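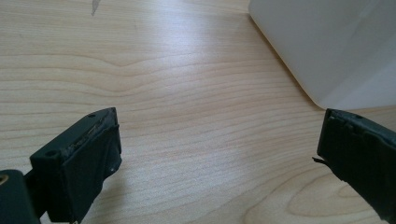
Parnlow Hand-Held Gripper
Set-up and Operating Guide

Section 3. Finger Inspection and Replacement Limits

3.1 Scope

This section covers the finger pair, the grip surfaces and the finger mounts. Inspect them before each recording session and after any drop or hard contact with a fixture. For trigger and cable checks, see Section 4.

3.2 Before you start

Switch the unit off and disconnect the cable. Work on a clear, well-lit surface.

CAUTION: Pinch point. Keep hands out of the gap until power is disconnected.

3.3 Inspection

1. Open the fingers fully and set the tool down with the tips facing away from you.

2. Check the upper edge of each finger. Light scuffing is acceptable. Chipped, crumbled or frayed material is wear class 2 and must be logged.

3. Check the inner faces for torn or lifted lining. A flap that projects into the gap is wear class 3, whatever its size. Do not trim it or glue it back.

4. Check the threaded inserts in the mounts. They must sit flush and must not turn under finger pressure.

5. Wipe both fingers with a dry, lint-free cloth. Do not use solvent.

6. Close the fingers by hand. The tips must meet evenly along their full width.

NOTE: Compare left and right. Uneven wear usually points to a misaligned mount, and new fingers will wear the same way until the mount is corrected.

3.4 Action by wear class

Class 1: Continue in service.
Class 2: Continue in service. Inspect again at the end of the session.
Class 3: Remove from service. Replace both fingers.

Replace both fingers after roughly 2000 grip cycles even if no wear is found. Never pair a new finger with a used one.

3.5 Records

Enter the tool number, cycle count and wear class on Form 254. Recordings made with class 3 fingers must be marked as such before they are submitted. Sites working to the Utberg handling rules must also keep the removed pair, bagged and labeled, until the next audit.

3.6 Refitting

1. Seat each finger fully on its mount before inserting any screw.

2. Start all screws by hand, then tighten them alternately.

3. Reset the cycle counter and repeat steps 4 and 6 of 3.3.

CAUTION: Do not overtighten. A stripped insert cannot be repaired on site. Return the complete mount to Jendness Service.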